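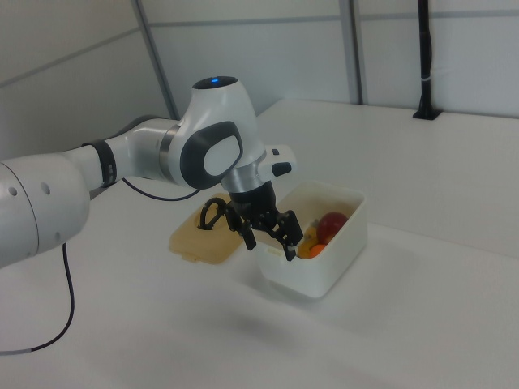

Minutes of the meeting of the room users, Stestbridge
18/10/2020

Present: Sabina Navaratnam (chair), Shuzhen Ren (minutes), the users of the front tables, the users of the back tables, one guest from the Gondport room
Apologies: received from the Mridha group, who sent their points in writing

1. Minutes of the last meeting

The minutes of the March meeting were read and accepted with one correction. Under "Shelves" it was written that the low shelf will be removed. It should be "moved". The shelf is still needed.

2. Fruit and tools in the same boxes

This point was brought by the Mridha group and it took the most time.

The white boxes with the beige lids were bought for general storage, and it was never decided which box is for what. The result is that fruit and clamps take turns in the same kind of box. The Mridha group writes that they find this unpleasant and that they would like a clear separation. They propose that all food leaves the room and goes to the kitchen.

There was a long discussion. Several people said that they like to have fruit near to the tables and that the kitchen is too far if you only want an apple. Sabina Navaratnam reminded everybody that the fruit is paid from the common money and is for all users, so it should stand where all users can find it. Others answered that the kitchen is also for all users. The guest from Gondport told us that in their room the food is on a separate trolley. We do not have a trolley, and the meeting did not wish to buy one.

It was also asked what happens when the lid is off. The lid then lies beside the box and takes nearly as much place as the box itself. Shuzhen Ren proposed to keep the fruit box without a lid, and to store that lid under the box. The meeting had no objection against this, but the users of the back tables want to see first if it is stable.

Decided:
Fruit can stay in the room, in one box only. The box gets a label FRUIT on both long sides.
A box which had tools in it is washed with soap before fruit goes in. To wipe it with paper is not enough.
Fruit is not to be left loose on the tables at the end of the day. It goes back in the fruit box, or it goes home with somebody.
The Mridha group will be asked if they can accept this until the next meeting.

Action: Shuzhen Ren makes the labels and writes to the Mridha group.

3. Clamps
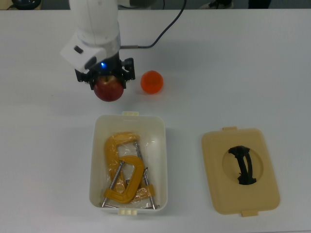 The yellow clamps should stay in a clear plastic bag when they are put in a box. Sabina Navaratnam explained that the screws have a little grease, and the grease comes on the bottom of the box and later on everything else. With a bag one can also see from outside what it contains, and it is not necessary to take everything out.

One user of the front tables said that the bags tear at the corners after short time and that a cloth bag would be better. Against this it was said that a cloth bag hides the clamps and will soon be full of grease itself. No cloth bags will be bought for the moment. Thicker plastic bags will be looked for.

It was repeated that the screw is to be turned in before the clamp is packed. A long screw which stands out makes a hole in the bag, and the lid does not close well over it.

The question if a clamp can be lent to the Gondport room was answered with yes, if it is written in the lending book. The guest thanked for this.

Action: Sabina Navaratnam asks at Trokville for thicker bags in the same size.

4. Lids

The handle in the middle of the beige lid was discussed. Some users carry the full box by this handle. This should please stop. The box is to be carried with two hands from below, also when it is only fruit inside. The handle is good for lifting the lid and for nothing more.

Shuzhen Ren mentioned that lids are sometimes put on with force, although the tabs are not at the right place. The meeting agreed that everybody looks first and presses afterwards.

It was suggested to number the boxes and the lids so they stay together. The lids of this kind all fit on each other's boxes, therefore no decision was taken.

5. Tidying of the tables 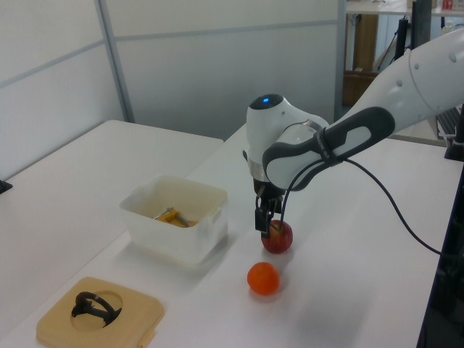

The rule for the white tables stays as it was: who comes last in the evening puts away the tools first, then the fruit, then wipes. The users of the back tables asked that the order is written on the wall, as new users cannot know it. It was agreed to put a sheet beside the door and not on the grey panels, where the tape leaves marks.

A user asked if tools with yellow handles all belong to the same set. They do not. The colour says nothing about the owner, and one should look in the tool list before moving something to another room.

Action: the users of the back tables write the sheet. Maximum one page, large letters.

6. Money

The common account stands at 3897. From this, 920 is reserved for storage, including bags, labels and replacement boxes. Fruit is paid from the rest, as before. It was asked to buy fewer lemons. There was no vote on the lemons.

7. Any other business

The door to the kitchen closes too hard. A felt strip will be tried.

The Gondport room invites all users to visit and to see the trolley.

The key of the tall cupboard was found and is on its hook again.

8. Next meeting

The date will be sent by e-mail. Points for the agenda should reach Shuzhen Ren at least 3 days before.

Minutes: Shuzhen Ren
Read and approved: Sabina Navaratnam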